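Forums Rules Members Search Log in
Boards > Shop Floor > Robots and Automation > Faults and Near Misses

Jaw won't let go after a power dip
Posted October 13, 2021

dunnage_dan wrote:
We train our pick cell at Clistgate from handheld gripper demos. Person squeezes, the Dorkik box records, the arm copies. Lovely. Then yesterday the lights blinked in the middle of a run and the arm's jaw stayed clamped on a thin rod at 50 newtons with no interest in discussing it. E-stop did nothing for the grip. Cycling power made it squeeze harder, which I took personally. Ten minutes later it opened by itself and dropped the rod on my boot.

Firmware is 3.10 if that matters. Anyone seen this?

mezzmouse wrote:
E-stop isn't supposed to open it. You want a dead gripper to keep hold of whatever it's holding, or every stop turns into a falling object. The squeeze on restart is the part I'd lose sleep over.
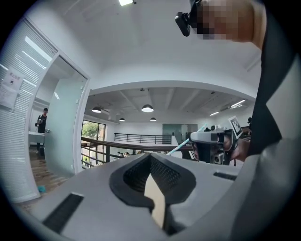 The homing routine closes first to find zero. If there's something in the jaw it finds the something and calls that zero. Ours at Trendavdale did the same until we set homing to open-first. It's on the second page of the Campbell controller menu, under a heading that has nothing to do with homing.

ratchet_310 wrote:
Disagree on the e-stop. Hold-on-stop is fine for a rod. It's less fine when the thing being held is your thumb. There should be a manual release you can reach without a hex key and a prayer.

mezzmouse wrote:
Sure, have a release. I said the stop button shouldn't BE the release.

ratchet_310 wrote:
Then we agree and I'm annoyed about it.

dunnage_dan wrote:
Found the setting. It was on close-first. Also found our manual release, behind the cable cover, held on by four screws. I've written this up as a near miss and my boot is listed as the injured party.

Still doesn't explain why it opened after ten minutes.

pallet_jacqui wrote:
Motor driver timeout, I bet. Ours lets go after 120 seconds at stall to save the windings. Check whether yours got changed. I'd pull the cell until you know, even if the rod samples are late.

dunnage_dan wrote:
Timeout reads 600. Whoever typed that has not signed the change log. Cell is locked out and I'm going to go ask around.

6 replies 310 views 2 shares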